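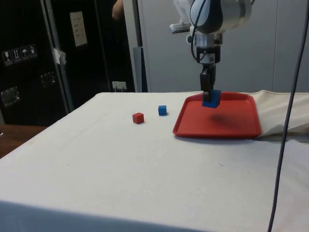

Início | Boletim | Receitas | Arquivo | Contato

Abril, por Magnus Sutherland

Pão de fermentação lenta: a fornada da Clerine

Que alegria contar isto! A oficina de pão na padaria Clerine encheu logo na primeira manhã, com 23 inscritos, e saiu cada um com o seu pote de fermento debaixo do braço. O nosso se chama Jidis (herança de uma fornada antiga, ninguém quis trocar o nome) e anda borbulhando que é uma beleza.

A receita continua a mesma do boletim passado: 600 g de farinha, uns 300 g de água morna para começar, sal só depois do descanso. Dobrem a massa três vezes, com calma, e deixem na geladeira até a manhã seguinte. Quem usar farinha integral pode pôr mais um gole de água, a massa pede! E o cheiro quando a casca começa a corar... eu fico grudado na porta do forno, feito criança.

Para quem mora em apartamento quente, vale encurtar o primeiro descanso e olhar a massa em vez do relógio.

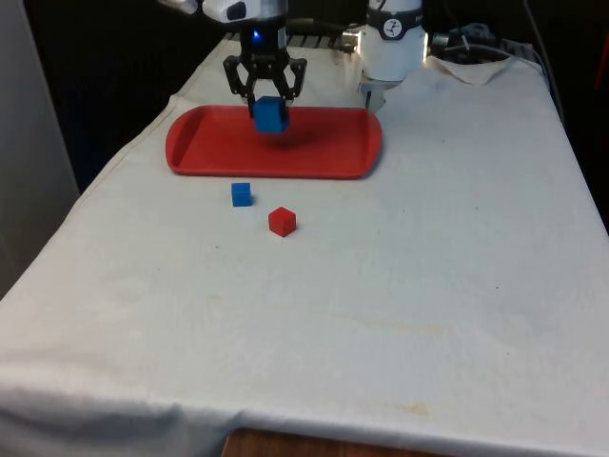
Grikach escreveu que o dele só cresceu bem depois que passou a alimentar o fermento à noite, e que agora não volta mais ao pão de pacote.

Comentários

Athanasiadis: Dá para congelar já fatiado?

Magnus Sutherland: Dá sim! Direto do freezer para a torradeira.

Athanasiadis: Vou tentar com centeio.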